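Progress report to the Heltusus Fund
Winter shelter beds and bedding, Zotbridge
Reporting period ending in February
Prepared by Veerle Van Dijk

Dear Braulio,

Thank you again for your patience while I pulled this together. I know you asked for two pages and I will try my best, though you have met me and will understand if I wander a little.

When we last wrote, the upstairs rooms on Drerkier Street were still waiting on the electrician and we had guests sleeping in the dining hall, which was warm enough but terribly noisy once the kitchen crew started at five in the morning. I'm so glad to tell you that the rooms opened in the first part of the winter and have been in use every night. Over the period we provided 1,262 bed nights, and served 256 different guests, a good many of them new to us. Evaristo Magaña has kept the night log himself, and the figures come straight from his book.

Your grant paid for the beds, the blankets and the first stage of the laundry work. The beds came from the Magaña workshop (Evaristo's cousins, as we declared to you in the application, and theirs was the lowest of the quotes). Ten were delivered in the first load and the remainder followed after the roads cleared.
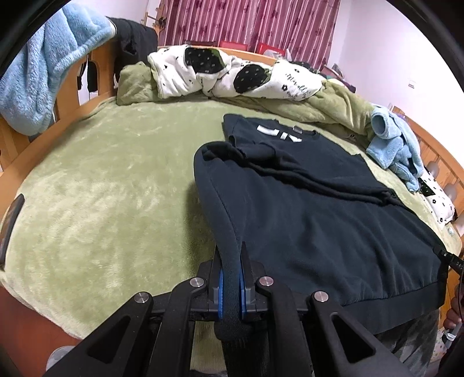

Bedding took up far more of our time than I had budgeted for. We began the winter with donated blankets of every size and age, and Ulises Condori spent whole evenings sorting out the ones that would survive a hot wash from the ones that wouldn't. The plush kind, like the light green one on the wooden bed, is what guests ask for by name now, and we would like to buy more of it next season. Ulises has priced them, and a full set with spares would come in under the $1,000 we have left on the furnishings line. I'd be grateful for your okay on that before the spring sale ends.

The laundry is the part that has slipped. The second dryer needs a larger vent than the wall allows, and the landlord wants a drawing before he will agree to any cutting. Isauro Palacios has promised us that drawing, and he is a man who keeps his promises, though he keeps them in his own time. Meanwhile we are sending the overflow out, and the cost of that is shown on the attached sheet under "other services."

We also had a sad stretch when the boiler failed for two nights and we had to move everyone back down to the dining hall. Guests were kinder about it than we deserved. The repair came out of our own reserve and none of it is charged to your grant.

For the next period we plan to finish the vent, train more people for the overnight shift, and get proper lockers into the hallway. Please do come by for supper if you are in Zotbridge. We eat at six and there is always plenty of soup.

With warm thanks,
Veerle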